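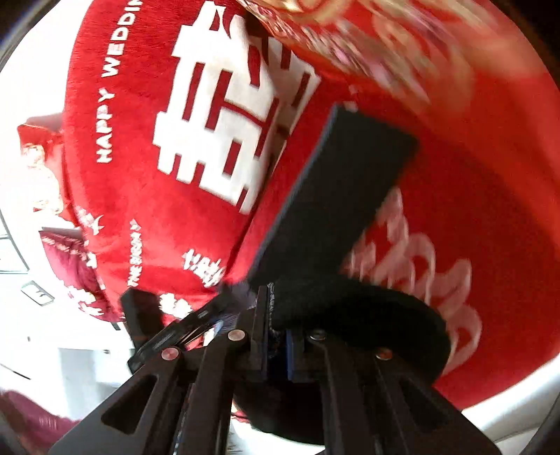
Soft goods grasping: wrist-only data beat our mixed set, and I'd like someone to poke holes in it
Manipulation learning > Data and methods
Started by dhegde, 18/10/2021

dhegde
Posting this before we write it up properly, in the hope that somebody finds the mistake before a reviewer does.

We've been training a policy to pick up cushions and put them down where they're meant to go, using demonstrations from a hand-held gripper with the camera mounted on it. The question was whether it's worth adding footage from a fixed camera across the room. Everyone in our group assumed yes. We had 272 demonstrations with both views recorded at once, so we trained on the wrist view alone and then on both, same network, same number of steps.

Wrist only did better. The gap is largest on the plush stuff, like the red wedding cushion with the double happiness on it, and it nearly vanishes on firm cushions. My reading is that with plush the useful signal is how the pile and the print move next to the pad, and the room camera can't see that, so the network spends its effort on something that doesn't help.

Evaluation was on cushions kept out of training. Happy to answer questions on setup.
— Divya Hegde

Rasholm
Interesting, but I'd be careful with the conclusion. Same network and same number of steps isn't a fair comparison if one input is twice the size. The two-view model may just be undertrained. Did the loss flatten out on both?

dhegde
Training loss flattened on both. Validation loss was still drifting down a little on the two-view one when we stopped. I take the point and I'll run it longer.

skevska_lab
We saw the reverse at Skevska last March, on folded towels. Room camera helped a lot. Without it the policy would get near the pile and then dither, as it had no idea where the rest of the towels were. So I don't think this is a general result about soft goods. It may be about how close your demos start to the object.

How far away is the gripper at the start of a recording?

dhegde
Close. Most start within arm's reach with the cushion already in view. That could well be the whole story for the approach phase. It doesn't explain the difference after contact, though. We split failures into missed, slipped and dropped off target, and most of the gain is in slipped.

biswas
The print is what would worry me. A high-contrast character on a solid colour is a gift to any vision model. Big white strokes on red, and the pad lands just beside them. If the strokes shift when the pad closes, you have a free tracking marker. I'd want to see the same test on plain cushions before I believed anything about pile.

dhegde
Fair. There are plain cushions in the set but not many. Results on those go the same direction with a smaller gap, and I wouldn't lean on it given how few there are.

pallet_jack
Possibly dumb question from someone who does boxes for a living. How do you know when you've got hold of a cushion? With a carton I get a width reading and I'm done. With that thing I'd think you could close the fingers on a handful of fluff and get the same number as a proper grip.

dhegde
Not dumb, it's the main problem. Finger width tells you very little on plush. A grip on the surface and a grip on the filling can read nearly the same. We label a grasp as good only if the cushion is still held at the end of the lift, and that label goes on the whole recording.

Rasholm
So a recording that slips and gets re-gripped counts as good?

dhegde
Yes, it does. There are some of those. We talked about cutting them and decided against it, on the idea that the recovery is worth learning.

Rasholm
Then I'd report it both ways. If wrist view helps mainly because it learns to re-grip, that's a different finding from learning to grip well the first time. A more useful one, maybe, but different, and the title of your paper would have to change.

revance_user
Which gripper? We run the Revance fingers and the pads are too slick for velvet. Ended up gluing foam on.

dhegde
Our own build, two fingers, flat black pads. I don't want to turn this into a gripper thread, but pad surface matters and we kept it fixed for all of the runs.

skevska_lab
Back to motion blur for a second. Wrist cameras on plush give us a lot of smeared frames when the operator moves quickly, especially anything shiny in the background. Did you drop those? We filtered ours and I've regretted it since. The blur carries information about speed, and the filtered policy moved more slowly and timidly than the people who'd recorded the demos.

dhegde
Kept everything. First pass we tried a sharpness threshold and it threw out most of the fast lifts, so the set ended up biased toward careful operators. Turned it off and never went back.

biswas
I disagree with both of you there. If blur stands in for speed then your policy depends on the exposure setting of one particular camera. Change the lighting in the room and it falls over. Put the speed in as its own input and clean up the images.

skevska_lab
In principle, sure. In practice our pose tracking drops out at exactly the moments when the blur is worst, so the speed input is garbage right when you need it.

biswas
That sounds like a tracking problem.

skevska_lab
It is a tracking problem. It's the one I've got.

pallet_jack
How many repeats per cushion on the evaluation? I looked through the thread and can't see it.

dhegde
Five per cushion per model, starting positions marked on the floor with tape. I know that's thin. We only have the one arm and it's shared with another group, so evaluation time is what runs out first.

Rasholm
Five won't separate those two models on any single cushion. Pooled across cushions it might. Please put intervals on it when you post the numbers.

dhegde
Will do. List as it stands: train the two-view model until validation stops moving, score with and without the re-grip recordings, add more plain cushions, intervals on everything. The plain cushions will take longest as somebody has to go and buy them and then record them all.

skevska_lab
Add one run where the gripper starts across the room. I'd put money on the room camera winning that one.

dhegde
Adding it. I'll update this thread once the longer training run is finished.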